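Who Leaves the Bucket in the Doorway? A Report on Shared Cleaning at Kemeys House

Household Studies, Second-Year Group Project
Sioned Jarman, Mali Parri, Theophilus Tsikata
Supervisor: Eluned Gwilliam

1. Background

Our original topic was food storage. We changed it in October, after Mali slipped on the back hall floor at Kemeys House while carrying a tray of jars, and the group agreed that the floor was the more urgent field of study.

Kemeys House is a student residence with a shared kitchen and a back hall behind it. Cleaning is divided among the residents according to a chart on the refrigerator. The chart is color-coded and laminated, and has had no measurable effect on anything. The question we set ourselves was simple: when people are supposed to clean a floor together, where does the work go wrong? We expected the answer to be laziness. Theophilus had already written that section before we collected any data, and we had to take it out.

2. Method

We kept a log sheet by the back hall for eight weeks and asked residents to write down when they swept or mopped, what they used, and why they stopped. The last column was Sioned's idea and was by far the most useful. We ended up with 266 entries, a few of them drawings.

We also interviewed residents at the kitchen table, usually on a Monday, when the weekend was still underfoot. Interviews were supposed to last ten minutes. The one with Rhiannon Gwilliam (no relation to our supervisor, she would like it noted) lasted most of an evening and covered her views on sponges, which fall outside the scope of this report.

3. The site

The part of the house we studied most closely is the doorway between two pillars, where the hall tile stops and the next room begins. Everything in the house passes through it. It is also where the cleaning things collect: the blue bucket, the yellowish dustpan, and whatever has a long handle. The residents call this spot "the closet." The house does have a closet. It contains a bicycle.
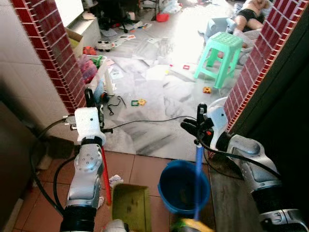

Most entries in the log mention this doorway in one way or another. People start sweeping in the hall, work toward the threshold, and then lose interest within sight of it. In interviews they described the far side as "the other floor," as if it had its own government. The chart on the refrigerator lists "floors" as a single job, and we think this is the first real fault in the system. The person on duty believes one floor is enough. The person in the next room believes two were promised.

4. Findings

4.1 Scraps. Small pieces of tissue and paper were the most common thing left behind after a sweep. Several residents said they had seen a scrap next to the dustpan and assumed it was on its way in. We call this the "pending" state. A scrap can remain pending for days.

4.2 The bucket. The bucket is used for mopping, but it is also used as a stand. A long handle will stay more or less upright in it, and a leaning handle looks a lot like work in progress. Two residents admitted to parking a handle in the bucket so that others would think they were coming back.

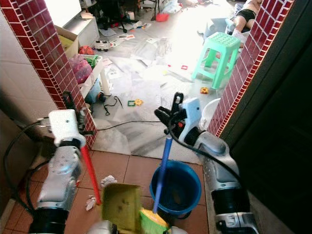

Figure 2. Bucket and dustpan at the threshold, with two paper scraps on the hall tile.

4.3 The far room. Residents gave furniture as their main reason for stopping at the threshold. To sweep the far room properly, a person has to move the stool, go around the table legs, and decide what to do about cords on the floor. Everyone we interviewed swept around cords. Mali tried lifting them and reported that it took very little time, which was not a popular finding.

4.4 Laziness. We found some. It was less than we expected, and a good part of it was ours.

5. What we tried

In the last two weeks we made small changes. We split "floors" into two jobs on the chart, hall and far room. We put up a hook for each long handle. We wrote "CLOSET" on the closet.

The split worked best. Far-room entries began to appear in the log, some with a tone of discovery. The hooks were used for four days and then became coat hooks. Nothing has changed at the closet, where the bicycle remains.

6. Limitations

The log was filled in by the people it was meant to observe, and they knew it. One resident entered the same sweep under three different names. We also cleaned the hall ourselves more often than we should have, mostly before our supervisor visited, and this will have flattered the results.

7. Further work

Sioned would like to repeat the study at Sumgate, the larger residence across the road, where the kitchen is shared by two corridors and the chart has been taken down by persons unknown. Theophilus has asked to return to food storage.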